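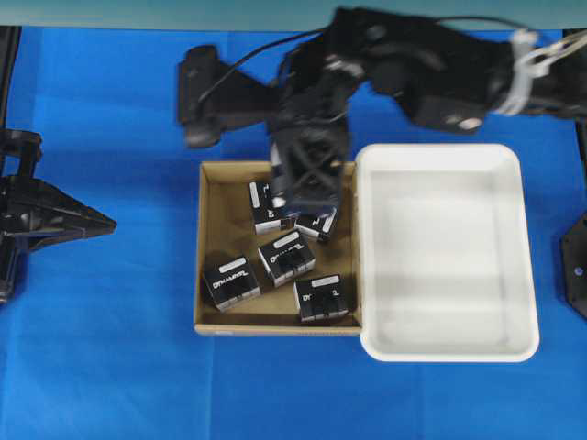 ## 1. Lay out the table

Cover the tabletop with a plain matte cloth and tape it underneath. We use blue because the boxes are mostly black and the trays are tan and white. Wrinkles are fine as long as they don't lift a tray corner.

Set the cardboard tray in the middle, with the white plastic tray touching its right wall. Push them together until there is no gap. The arm picks from the cardboard tray, and small servo boxes make good practice parts: light, square, and all the same size.

## 2. Set the pick height

Power up the arm and open Zedimico, the control script we keep on the Skunel workshop drive. Jog the gripper over one box and lower it slowly until the fingers straddle it. Write down that height, then add 2 mm. Close on the box and lift straight up. If it slips, go down 1 mm and try again.

Run the first lifts at 15 percent speed. Bigger boxes work too, once the small ones go well.

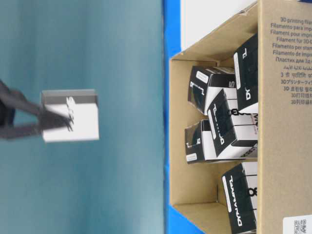

*White box in the gripper, carton of five more beside it.*

For a deep carton, raise the travel height so the held box clears the flaps. The default in Zedimico is meant for the shallow tray and will hit the cardboard.

## 3. Teach the positions

Start with the boxes well apart. Save one position for each, approaching from directly overhead, and name them by where they sit in the tray. Then turn a box diagonally and save it again with the wrist rotated to match.

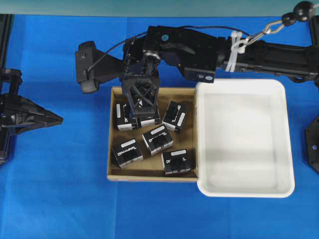
Check the cable at every saved position. It needs enough slack for the wrist to turn both ways without pulling. Cable ties should be snug on the link but loose enough that the cable slides a little.

## 4. Wrap the fingers

Bare printed fingers slide on glossy cardboard. Wrap each one in matte black tape, working from the base to the tip, and keep the tips thin so they still fit between two boxes.
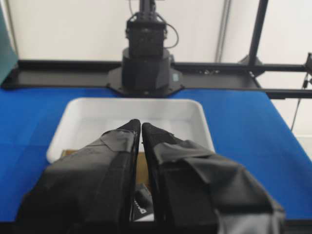
Close the gripper after wrapping and look at the tips straight on. They should line up. If one sits higher, peel back the last turn and redo it. Our tape holds up for some 16 runs of the full routine before the folds start to lift.

## 5. Run it

Keep a hand near the power switch and start at 15 percent again. Log each miss with the position name. At the Cidville shop we got 92 good picks out of the first 100, and most of the misses were diagonal boxes near a wall.

The Miah config file goes in the same folder as the script. Back it up before changing any heights.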